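Drellska 주방용품
홈 > 주방 정리 > 식기 건조대 · 물병

Uren 식기 건조대와 피처 모음

설거지를 마친 그릇과 물병을 싱크대 옆에 세워 두는 용도의 건조대와, 같은 색감으로 맞춘 플라스틱 피처를 한 페이지에 모았습니다. 건조대와 피처는 각각 따로 구매할 수 있으며, 두 가지를 함께 주문하면 한 상자로 포장해 보냅니다.

건조대는 하늘색 한 가지입니다. 한쪽에는 좁고 긴 세로살이 줄지어 있어 납작한 접시를 꽂기 좋고, 다른 한쪽은 금속 프레임으로 되어 있어 피처나 깊은 볼처럼 키가 큰 그릇을 기대어 놓을 수 있습니다. 바닥에는 흰색 가로대가 놓입니다. 물받침은 포함되어 있지 않으니 물기가 많은 그릇을 올릴 때에는 마른 행주나 별도의 물받침을 아래에 깔아 주세요.

피처는 두 종류입니다. Harries는 올리브그린 색의 반투명 제품으로, 위로 길게 뻗은 몸체에 잎사귀처럼 끝이 뾰족한 타원형 입구가 있습니다. 안에 담긴 양을 밖에서 확인할 수 있어 보리차나 찬물을 담아 두고 쓰시는 분들이 많이 찾습니다. Skemilex는 연한 민트블루 색의 무광 제품입니다. 입구의 주둥이가 넓게 벌어져 있고, 큰 고리형 손잡이의 가장자리에 짙은 초록색 선이 둘려 있습니다. 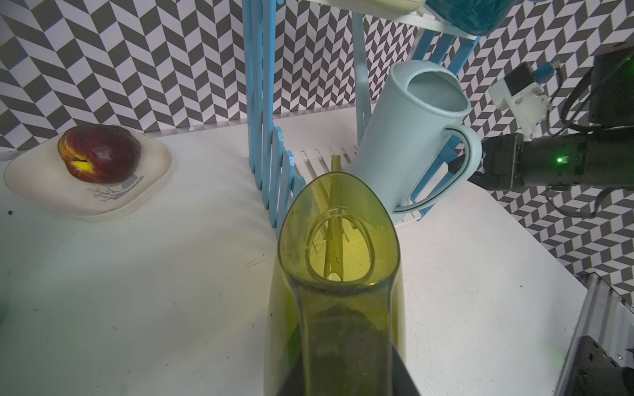
올리브그린 피처 Harries(앞)와 건조대에 놓인 민트블루 피처 Skemilex. 접시와 피처 안의 초록색 막대는 별도 품목입니다.

두 피처 모두 식힌 물과 음료를 담는 용도입니다. 끓는 물을 바로 붓지 마시고, 90도가 넘는 물은 다른 용기에서 충분히 식힌 다음 옮겨 담아 주세요. 전자레인지와 오븐에는 사용할 수 없습니다. 냉장고 문 선반에 넣으실 분은 선반 안쪽 높이와 폭을 먼저 재어 보시기 바랍니다. Skemilex는 손잡이가 옆으로 나와 있어 Harries보다 자리를 더 차지합니다.

세척과 관리
피처는 중성세제와 부드러운 스펀지로 손세척합니다. 거친 수세미를 쓰면 반투명한 면에 잔흠집이 생겨 뿌옇게 보일 수 있습니다. 과일청이나 커피를 담은 날에는 바로 헹구고, 색이 배었을 때는 베이킹소다를 푼 미지근한 물에 10분 정도 담갔다가 닦아 냅니다. Harries는 아래로 갈수록 손이 잘 닿지 않으므로 긴 병솔을 사용하세요.
건조대의 금속 부분은 일주일에 한 번 마른 천으로 닦고, 염소계 표백제는 쓰지 마세요. 세로살 사이에 물때가 끼면 칫솔로 문질러 제거합니다.

구성
건조대 단품: 건조대 본체 1개, 설명서
Harries 단품: 피처 1개
Skemilex 단품: 피처 1개
접시, 선반, 초록색 막대는 어느 구성에도 들어 있지 않습니다.

배송과 교환
주문 확인 후 순서대로 발송하며, 제주와 도서 지역은 추가 배송비 1,000원이 붙습니다. 받으신 제품에 금이 가거나 프레임이 휘어 있으면 사용하지 마시고 상자째 보관한 상태로 문의 게시판에 사진을 올려 주세요. 물을 담아 사용한 피처는 단순 변심으로 교환되지 않습니다. 화면 설정에 따라 색이 조금 다르게 보일 수 있으며, 특히 Harries는 빛을 받는 부분이 더 노랗게 보입니다.

Skemilex 민트블루는 현재 재고가 9개 남아 있고 다음 입고는 10월입니다. 건조대와 Harries는 상시 판매합니다.

페이지 수정일: 2024년 6월 29일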